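Dakton Ward Watch: progress report to the Stendia Fund, March

The grant was for following what the council's press office tells people and comparing it with what the council then does. The first half has gone well. The second half depends on the council doing something, and we have been patient.

We put in 26 requests for information this quarter. Five came back in full. Three were refused as vexatious, including one asking how many requests had been refused as vexatious.
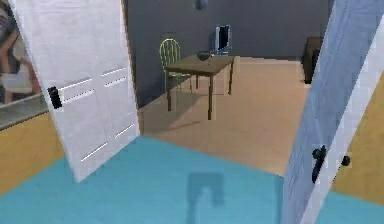
By Iqra Jafri, with extra reporting from Noman Kiani

The leader's head of communications, Junaid Hashmi, remains in post. He has now had the full confidence of the leader on three separate occasions, and in Dakton people rarely survive a fourth. Razia Bukhari, for the opposition, has called for him to go before the by-election. I think she would rather he stayed until after it.

Anqi Hou's piece on the bus contract was our most read, with 99 comments, most of them about parking.

Spending is on budget, apart from legal advice, where we are over. We would like to move the unspent travel money across. The next report will cover the by-election count, if Noman is let in.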